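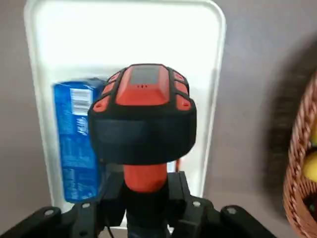 Orange and black handheld tool, with the white tray, a blue package and the wicker basket behind it.

Kirnico Tabletop Sorting Set
README, last edited 06/08/2024

Welcome! Kirnico is a collection of pictures and short notes about a very ordinary job: getting a handful of household things off a table and into the place where they belong. We have a tray, we have a basket, we have a pile of stuff that people really keep in their kitchens and hall closets, and we have had far more fun with it than we expected when Juniper Tillman first put the tray down and started moving bottles around.

Contents

The set holds 3000 pictures in the main folder and 69 in a small extra folder called "odds" (more on that below). Each picture has a line in notes.csv with these columns:

picture_id: matches the file name
surface: the table or counter the things are on
containers: tray, basket, both or neither
items: plain names, separated by semicolons
resting: upright, on its side, leaning, held, or unclear
remarks: free text, often empty, sometimes chatty (sorry, Wilson gets carried away)

Item names

We use the words you would use if you were asking someone to pass you the thing. A carton is a carton, a bottle is a bottle. If we couldn't agree on what something was for, it got a broad name such as "handheld tool" and stayed that way. Please don't send us guesses from the color alone! We had a long thread on orange tools in October and would rather not do it again.

Color words are kept simple too: blue, white, orange, amber, brown, black, gray. Radosław Dudek wrote the list and it fits on one page. "Amber" is for glass bottles and whatever is in them, and we do not try to say what the liquid is unless a label settles it.

Tray and basket

These two turn up again and again, and they are the heart of the set. The tray is white and rectangular, and the basket is woven wicker. Things that want to lie flat tend to end up on the tray, and a tall carton and a glass bottle make a lovely pair on it because they share the space so differently. The carton stays put. The bottle points wherever it likes.

The tray isn't always flat on the table. When it is propped against a wall, the surface column still names the table, and "tray leaning" goes in remarks. Anything lying against it is marked "leaning" as well.
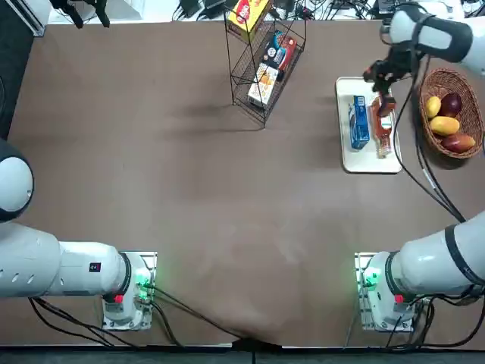 Rules for the resting column

1. Go by the item and ignore what it is standing in or lying on.
2. A bottle lying diagonally is "on its side". So is a carton, however tall it is.
3. Use "held" only when the grip is plain to see. If it merely looks likely, write "unclear" and add a remark.
4. Leave hidden items out of the list, even if you know from another picture that they are there.

The "odds" folder

Pictures that broke one of our rules in an interesting way. Mareike Wiegand collects them and I love this folder more than I should. It is not meant for scoring anything, but do have a look, especially if you plan to add notes of your own.

Known problems

The basket was written as "hamper" in an early batch, and a few of those may still be hiding in the remarks. Partly visible baskets are also uneven: some note takers listed them every time, others skipped them. Version 8 of the notes fixes most of it.

Corrections

Send the picture_id and the corrected line to Cyprian Kołodziej. One line per picture is perfect, and small fixes are every bit as welcome as big ones!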